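4.2 Choosing what to pick up when the desk is not tidy
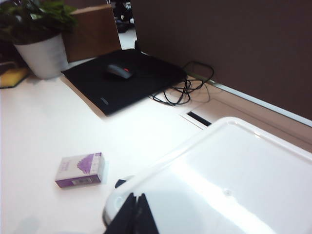 Figure 3. Wrist view from the desk-clearing trials, with the fingers at the rim of the white container.

Our second set of trials was meant to find out how well the Indach policy copes with an ordinary working desk, of the sort that most of us sit at every day and rarely clear. In the earlier trials (Section 4.1) we had kept the worktop plain, and we were rather pleased with the results, but Viorica Zupan pointed out, quite fairly, that very few people who might want such a helper keep a desk like that. So for these trials we left things much as an office worker would leave them. In Figure 3 the white container is so close to the wrist camera that it runs out of view on two sides, while the small purple and white box lies further off in the open part of the desk, and the mouse and its pad are further back still. A view of this kind is hard for the policy in a way that took us some time to appreciate. The nearest object fills a great deal of the picture and yet shows very little of its own shape, and the glare across a pale lid on a pale desk makes its outline weaker again.

We ran 40 trials with the wrist camera alone and another 40 with the wrist camera together with a fixed camera above the desk. Each trial began with a short spoken request, naming one object to be moved, and ended when the arm let go of something or when the time limit ran out. The same person, Senad Babić, gave all the requests, and we asked him to speak as he would to a colleague. Objects were put back by hand between trials, and we made no great effort to put them back in exactly the same spot, as small changes of place were part of what we wanted to test.

With the wrist camera alone, the named object was picked up and set down in the right place in 26 trials. Most of the failures came late in the reach, when the fingers were already close to the object. The policy would slow down, shift a little to one side and back again, and then close too early. We had expected more trouble from the loose cables beside the mouse pad, and Damir Bošković had even written a separate check to stop the arm if a finger moved towards them, but the check was set off in only 4 trials and none of those ended in a snag.

Adding the fixed camera helped mainly with large, pale objects, for which the rim could be followed from above after the wrist view had lost it. For small printed boxes we saw hardly any change, and we think the print itself already gives the policy enough to hold on to. We would be cautious about reading too much into this, as all the trials took place at a single desk and under the same cool, bright lighting. Anahera Halliday has begun to repeat them at the Burik office, where the desks are darker and the windows face the other way, and we return to her first findings in Section 5.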